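Open mic at the Kutel: sign-up moved to 7?

przemek_p
2018-03-06
Does anyone know if the sign-up time has changed at the Kutel? The poster in the window says 7 but the Facebook page still has the old time. I'm bringing two songs and a mate on harmonica.

redia_strings
It's 7 now. Damian Kołodziej runs the list and he closes it at 11 names. Get there early if you want a slot before the break.

tsai_on_bass
He doesn't always close it at 11. I got on as number 12 in November.

redia_strings
You got on because someone pulled out. The limit is the limit.

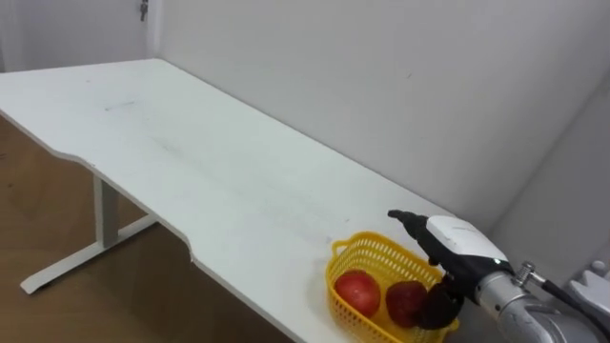 Also, bring your own lead if you play an acoustic with a pickup. The house one crackles and the sound guy has stopped apologising for it.

endex643
I don't agree with the cap at all. Half the slots go to the same regulars and people who've driven in from out of town miss out. Should be a draw.

tsai_on_bass
A draw would be worse. You'd sit there all night without knowing if you were playing.

przemek_p
Thanks all. Are covers OK? One of mine is a Paul Kelly song.

redia_strings
Covers are fine. Two songs each, three if it's quiet. Put yourself down as Pawłowska, there's already a Przemysław on the regulars list.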